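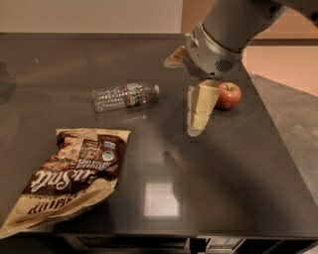

Figure 2. Dark gray glossy tabletop at the Citbridge site.

4.2 Surface finish and visual comfort

The second part of the survey asked office workers how the finish of their table affects reading on paper. We received 487 answers from two sites, Citbridge and Plelemham. At Citbridge most tables are dark and glossy (Figure 2), while Plelemham uses light matte tables from Dillen.

Workers at glossy tables reported tired eyes more often, and the difference was largest for persons sitting near a window. In November, when the sun is low, 40 of them asked to change their place. The brightness of the ceiling lamps was set to 400 lux at both sites, so we do not think that the lamps explain the result. It is possible that the age of the workers plays a role - the Citbridge group is older - but our data do not allow us to separate these two effects.

The answers about writing by hand were less clear. Many workers put a sheet or a desk pad under the paper, and the Zürcher questionnaire does not ask about this habit.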